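Notes for my talk, shared workshop night, April

Slides are mostly just headings, so these are the words I mean to say. If I go fast, wave at me.

START

Hi, thanks for having me. I'm Perihan Uçar, I build things in the back half of the Banthorpe workshop with Sveva Parisi, and for most of the winter we have been building a two-armed robot that packs a school bag. We call it Bistuter. No, it doesn't stand for anything. Sveva liked the sound of it and I had already made the folder on the computer.

(Pause here, people usually ask why a school bag.)

Well, because we'd both seen so many videos of arms stacking blocks! Blocks are nice to robots. A backpack flops over, the opening closes itself, the straps get under everything. I wanted something that would annoy us properly, and oh boy.

THE FRAME AND THE RAIL

Both arms sit on one long aluminum rail across the front. The first version had each arm on its own stand, and every time somebody leaned on the bench the left one moved a hair and we lost the morning. With one rail, if it moves, it all moves together and the arms still agree about where they are. If you take one thing home tonight, take that.

The rail came out of a pile at Guerra, the surplus place out past the bus depot. We paid 60 dollars for it and then spent two evenings cleaning the grooves with a toothbrush. Go early, bring cash, and bring your own tape measure, theirs has the end snapped off.

WALLPAPER (this gets a laugh, let it)

So we put up three walls around the bench and papered them. Flowers. Plain white walls gave the cameras nothing to hold on to, and I had a theory that a busy background would make the training less picky later. I can't prove it yet. Sveva's theory is that I wanted flowers. The lights still throw a big soft shadow of the arms on the back wall, and we're arguing over whether to fix that or leave it in. I say leave it in.

FINGERS

This is where most of my time went, so I'm going to go on a bit. The fingers are yellow and they're soft, with a grid of open cells, so they give when they push on something. Our first ones were solid and they just skated over cloth. Sveva redrew them over and over – I stopped keeping track – and the thing that finally helped was making the cell walls thinner near the tip and leaving them thick lower down. There's a black pad on the side too. The pad matters more than I thought it would. Fabric is slippery until you press it against something with a bit of bite.

If you print your own: slow down for the first layers, dry the filament overnight, and don't pull them off the plate while they're warm. I have a whole drawer of bent ones if anyone wants to feel the difference. Come see me at the break.

CABLES

Purple, because that was the color they had. Leave more slack than looks right. We had them tied down nice and neat and the elbow pulled one clean out on the first big reach. Now they loop down the outside of each elbow and droop under the rail, and it looks sloppy and it works fine.

TEACHING IT

We drive the arms by hand with a second pair of little arms and record everything, then train on the recordings. The target was 300 runs. We are at 887 and I am a bit sick of that backpack. The extra ones came from me changing my mind about where the books should start.

Keep a paper notebook next to the bench. The computer saves the joint angles, but it won't save "the strap got under the book again and I gave up," and that's what I end up looking for a month later.

(Next two slides back to back. Wrist camera first, then the bench. Leave them up and keep talking.)

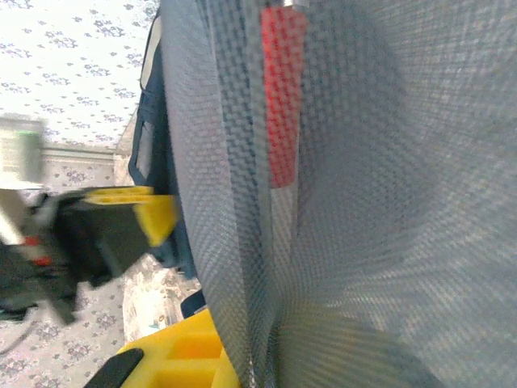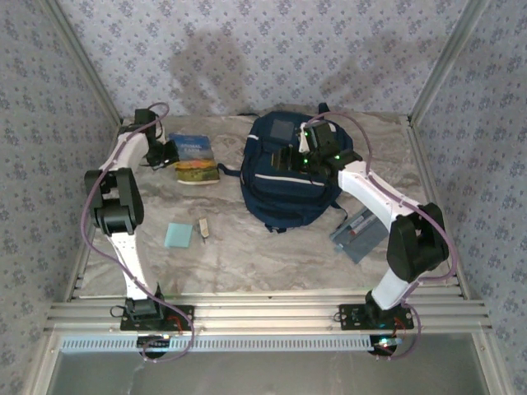 OK so, money and time. The arms were the big cost and we split that. The controller boards are from Stilard, and I'll say they were fine once we found the right cable. Everything else was workshop scrap, the Guerra pile, and Sveva's printer running at night.

What's next is the zipper. I keep putting it off. You need one hand to hold the cloth tight and the other to pull, and if the first hand is lazy the second one just drags the bag across the bench. Our timing between the two arms is still sloppy – I'd love to talk to anyone who has done sewing machines or anything with tension in it.

Also we could use a second person on recording evenings. You don't need to know any code. You need patience and you need to be OK putting the same two books back in the same spot for an hour.

Questions. Sveva takes the ones on printing, I'll take wiring.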